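Chapter 7
Where Things Go: Storage and the Habits of a Household

In this chapter
Why flat surfaces fill up
Open storage and closed storage
The cost of a drawer
Reading a room before you change it
Key terms: landing spot, dead storage, reach zone, category drift

When Mireille Mansour moved into her first apartment in Meltstead, she owned 16 boxes of belongings and one theory, which was that a tidy home was a matter of buying enough furniture. By February she had bought a great deal of furniture. Her keys were on the windowsill, her mail was in the fruit bowl, and the fruit was on top of the refrigerator, where it was getting on with the business of becoming something else.

Her theory is a popular one, and whole stores depend on it. It also skips a question that ought to come first: what do people do with an object in the few seconds after they are finished with it? Most of us do not file it. We set it down. The place where we set it down is called a landing spot, and every home has several whether or not the owner would admit to them in front of guests.

A landing spot needs to be flat, close by, and somewhere between the knee and the shoulder. Those are modest requirements. A hall table meets them, and so does a washing machine, a piano, or an exercise bike with wide enough handlebars. The low cabinet is an especially good candidate, as it was sold to hold things inside and will spend most of its life holding things on top.
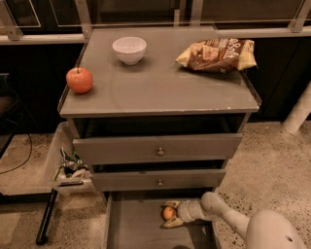

Closed storage asks more of us. To put away a pair of scissors in a drawer you must remember which drawer, free up a hand, pull, make room among whatever is already living there, and push. None of this is hard. It is simply harder than putting the scissors down, and the scissors have no opinion. Designers call this extra work the access cost, and small differences in it have large effects on what people do. A drawer that sticks is, for practical purposes, a wall.

Height matters too. The reach zone is the band of space a person can get to without bending, stretching, or fetching a chair. A bottom drawer usually falls outside it. That makes it a fine home for holiday napkins and a poor one for anything you want before coffee. Things stored outside the reach zone and left there for more than a year are known as dead storage, although their owners tend to prefer the phrase "I might need that."

Then there is category drift. A drawer begins its career with a clear purpose — batteries, say. A flashlight moves in, reasonably enough. The flashlight is followed by the manual for the flashlight, then other manuals, then the warranty card for a Zustby toaster that left the house two owners ago. No single addition was foolish. The result is a drawer that can be described only as "the drawer," and every member of the family knows exactly which one you mean.

Mansour eventually sold two of her bookcases and kept a Pellegrini sideboard she had never liked, for the simple reason that it stood next to the front door and she used it every day. The keys moved there within a week. The mail took longer. She has written that the fruit bowl remains "under negotiation."

Her case suggests an order of work that we will follow for the rest of the chapter. Section 7.1 looks at how to observe a room without tidying it first, a task that students find surprisingly painful. Section 7.2 takes up drawers, shelves, and bins, and compares their access costs. Section 7.3 turns to shared homes, where one person's landing spot is another person's mess, and where the argument is seldom about the mess.

Before You Read

Choose one flat surface in the place where you live. Do not clean it. For 24 hours, write down each thing that arrives on it and each thing that leaves. Bring your list to class, along with a guess at where each item was supposed to go. If you find that you tidied the surface before starting, choose another one and try to be braver.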